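Preda kit pulls right in left-hand bends after windshield swap
Driver assist and autonomy > Setup and repair

shimstack
2019-05-16
OK, I need some fresh eyes on this one. We run a single test car with the Preda lane-following kit, Viso camera behind the windshield, Cudik steering controller under the passenger seat. It ran fine all through December. Then the windshield got a crack and the glass shop put a new one in, and since then the car drifts toward the right edge line in every left-hand bend on the Stovthorpe loop. Straights are perfect. Right-hand bends are perfect too, which is driving me nuts.

I've redone the camera calibration six times with the big checkerboard, and it passes every time. Tire pressures are good, steering center is good, and I re-zeroed the torque sensor with the front wheels off the ground. The worst spot on the loop is the bend with the guardrail and the chevrons, right where there are two arrows painted side by side.
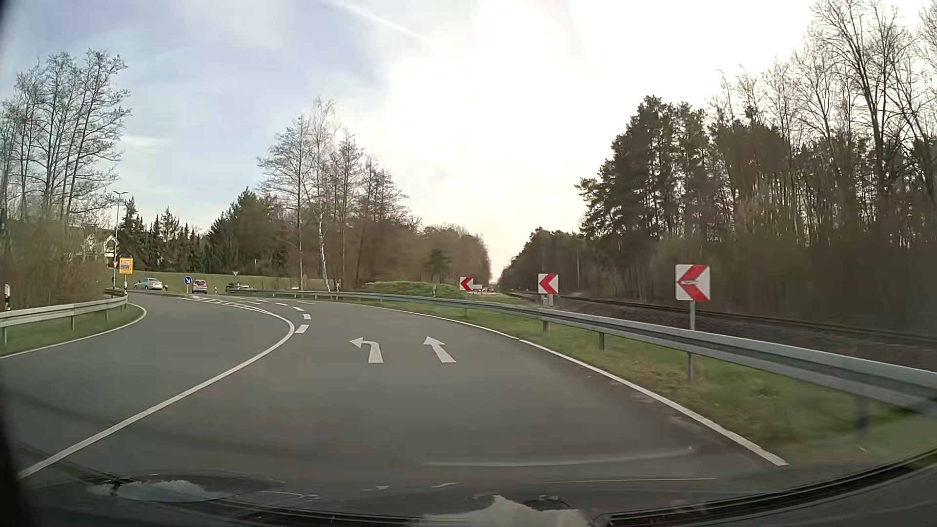
I've got the Cudik gain at the factory number and I'd really like to leave it there. Does anybody else see this after new glass?

biscuit_relay
Is the camera bracket the original one or did the shop glue on a new one? A new bracket can pass the checkerboard and still be twisted a hair. The board only tells you the lens is OK with itself, it doesn't tell you where the car is pointing.

shimstack
New bracket, came already bonded to the glass. I did set the yaw afterward with the string line down the middle of the shop floor, so I figured that part was covered.

old_fuse_puller
I'd bet on gain. Bump it up a little and go drive. We put 200 miles on ours with the gain a few clicks over factory and it holds bends like a train.

biscuit_relay
Please don't do that first! More gain on a crooked camera just means it goes to the wrong place with more confidence. And if it was gain, his right-hand bends would be off as well.

old_fuse_puller
Not if the road has a crown to it. I've seen exactly that.

shimstack
Same road as before the glass, though, same crown. I'm going to leave the gain alone for now. Here's another one from the same loop, with a van up ahead and the line curling off to the left.
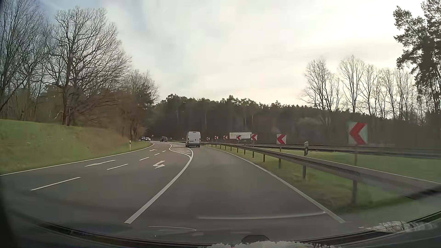 Photo: shimstack, Stovthorpe loop

I went through roughly 2000 saved frames last night (don't ask) with the lane overlay turned on. The center line fit looks great. The right edge fit is the jumpy one — it's OK far off and then wanders close to the car.

wet_sanded
Look low down in your pictures. You've got pale reflections off the glass near the bottom, and in the second one there's a curved one lying right over the pavement on the right side. I'd sort that out before touching anything else. Matte black felt on the dash and a proper hood around the lens. Our Viso came with a foam hood and the shop tossed it when they did our glass.

biscuit_relay
Felt is cheap, so sure, try it. I still say bracket. Do the string line again, but take it off the rear wheels this time. The shop floor stripe isn't your car's centerline.

shimstack
Huh. I did use the floor stripe. And I just checked the box of old parts and the foam hood is sitting in there, so I guess it never went back on.

Plan is hood and felt tonight, one lap with nothing else changed, then the string line off the rear hubs. The bracket has two 13 mm slots, so there's room to turn it without unbonding anything.

old_fuse_puller
And when that doesn't do it, try the gain.

wet_sanded
Mark where the bracket sits with a paint pen before you loosen it. Ask me how I know.

shimstack
Paint pen is already in my pocket. I'll post the overlay from the first lap.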